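Bedside table

A bedside table, also called a nightstand, night table or bedside cabinet, is a small piece of furniture made to stand next to a bed and to hold the things a person may want within arm's reach while lying down or just after getting up. Most have a flat top at more or less the height of the mattress, and a good many have at least one drawer, a cupboard or an open shelf underneath. It is among the humblest pieces in the house, and often the last to be bought when a bedroom is being furnished, yet it is used every single day, usually by somebody who is half asleep and feeling about in the dark.

Names

The word "nightstand" is the usual one in North America and has become common in British shops as well, though many people in Britain and Ireland still say "bedside table" for an open piece on legs and "bedside cabinet" for one with a door or a stack of drawers. "Night table" is older and is now heard less often. "Locker" is the word most people know from hospital wards, where the piece usually runs on castors and may have a door that opens to either side, so that it can be wheeled to whichever hand the patient finds easier. Shops are not at all consistent about any of this, and the same piece may be sold under two or even three names in different branches of the same chain.

History

The bedside table as a separate piece of furniture grew up largely alongside the chamber pot. In the eighteenth century well-to-do households in Britain and France kept a small stand or cupboard near the bed in which the pot could be put away, and these night cupboards were often handsome things, with a raised rim round the top, carrying handles cut into the sides, and sometimes a sliding front. In plainer homes a stool, a chair or a wooden box did the same work, and in a great many homes a chair beside the bed does it still.

Once indoor plumbing had become general, the cupboard lost its first purpose and the top became the more important part. Candlesticks gave way to oil lamps and these in their turn to electric lamps, which could be switched on without sitting up, and the top had to be large enough to take the base of one. The drawer came into its own in the same period. During the twentieth century bedroom furniture was commonly sold in suites, with a wardrobe, a dressing table and a pair of matching cabinets for either side of a double bed, and it is largely from these suites that the idea of having two, one each, became so firmly settled.

Form and size

The simplest pattern is a square or oblong top on four legs with a single shallow drawer beneath. The open space under the drawer makes the floor easy to sweep, and it leaves room for slippers, a bag or a small basket. Heavier patterns carry the sides right down to the floor and fill the space with two or three drawers, or with one drawer above a cupboard. There are also round tables with a single central leg, shelves fixed to the wall with no legs at all, and narrow trays that clip to the bed frame for rooms where there is no space for anything else.

Height matters a good deal more than people expect when they are choosing one. A top which stands much higher than the mattress is awkward to reach across from the pillow, and the corner of it is at an unkind level for the head and the elbow. A top that is much too low means leaning out of bed to put down a cup – a thing few of us do well at six in the morning. Most makers aim for level with the mattress or a little above, but mattresses have grown thicker over the years, and an old table put beside a new bed will quite often look as if it has sunk.

Drawers

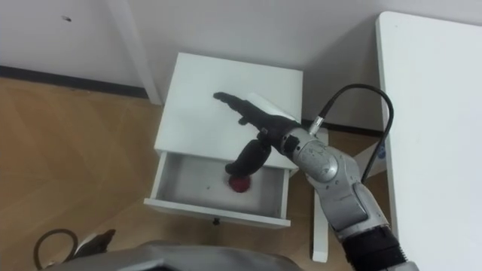
Household Objects Section, Hustirbridge Museum of the Home

An open drawer shows how little depth is really needed for bedside things: a white one of the plain, square-topped sort has plenty of room for a small, round red object the size of a piece of fruit, and the dark knob is the only contrast on the front. The single knob is the most usual fitting on small tables. It can be found by touch, and it needs only one hand, which suits a drawer that is mostly opened by somebody lying on their side.

Older drawers run on strips of wood and are held up by the sides of the case. They swell a little in damp weather and may be eased with candle wax rubbed along the runners, a remedy that costs next to nothing and lasts for months. Newer ones usually run on metal slides, which are smoother and can take more weight, though they are noisier when they wear and harder for a householder to put right. A drawer with no stop at the back of its travel can be pulled clean out by mistake, so many makers fit a small catch or peg inside.

Contents

What is kept in and on a bedside table differs from one person to the next, but some things come up again and again. On the top there is most often a lamp, a glass of water, a clock or a telephone with its charging lead, and a book or several. In the drawer there are spectacles, tissues, hand cream, pens, earplugs, old letters, spare buttons and a fair number of things that were put there for one night and stayed for years.

A household survey carried out in July by the museum's Votine branch took in 2,645 bedrooms. In 679 of them there was no bedside table of any kind, and the sleeper made use of a windowsill, a chair, a pile of books or simply the floor. The branch has kept the written replies, which are warmly recommended to anyone with an afternoon to spare, and which include some very long and affectionate accounts of the contents of one drawer.

The Benjelloun collection

The museum's own bedside furniture came to it chiefly through the Benjelloun collection, which was gathered over many years from house clearances in Hustirbridge and the villages towards Dotivbridge. It holds five night cupboards and a larger number of later painted tables, most of them with their original knobs. Two of the painted tables were made as a pair and were parted for a long while before both reached the collection, and they now stand on either side of the iron bed in the upstairs room – one a shade yellower than the other from its years beside a sunny window.

Care

Painted tops mark easily from hot cups and wet glasses, and a coaster or a small cloth saves a good deal of repainting. White paint is the least forgiving of rings but the simplest to touch up. Drawers gather dust, crumbs and specks of grit in the corners, and are best emptied now and then, turned over and given a gentle tap before being wiped with a barely damp cloth. Loose knobs can generally be tightened from inside the drawer with a screwdriver.

See also: Bedside lamp; Chest of drawers; Commode; Dressing table; Washstand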